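Manipulation Data Group, Windberg site
Minutes of the Friday meeting, 10:30 a.m.

Present: Kwan-ho Lam (chair), Florin Mocanu (minutes), both Lindqvist interns, Warnenberg team by phone
Apologies: none

1. Minutes of the last meeting
Accepted. The item on storage costs is carried over to May.

2. Home kitchen recordings
Florin reported 515 usable episodes from hand-held grippers. Another 23 were dropped during review, mostly for tracking loss when the operator turned toward a window. Kwan-ho asked that dropped episodes be kept on the server with a reason code. Agreed.

The group discussed whether to tidy kitchens before recording. Current practice is to leave counters and tables as the household has them.

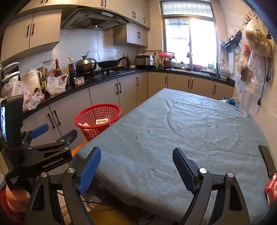

Warnenberg would prefer a cleared counter for the first tasks, as their policy still confuses containers that stand close together. Kwan-ho did not want to change the protocol halfway through a set. Kitchens stay as found, and Warnenberg will filter by clutter score on their side.

3. Training comparison
Two policies were trained on table wiping and pick-and-place, one with 200 episodes from a single kitchen and one with 200 spread over all kitchens. The mixed set did better in the test kitchen on pick-and-place. On wiping there was no clear difference. Florin thinks the wiping score is too coarse and will rescore the videos by area covered. No results go into the Givwood draft until that is done.

4. Calibration
Finger opening is still being read differently on left and right units. Interns to check both at fully open and fully closed before each session and write the values in the log.

5. Any other business
Kwan-ho needs travel forms back before the next meeting.

Actions
Florin: reason codes, wiping rescore
Interns: opening check, log sheet
Warnenberg: clutter filter, send threshold to Florin

Closed 11:40 a.m.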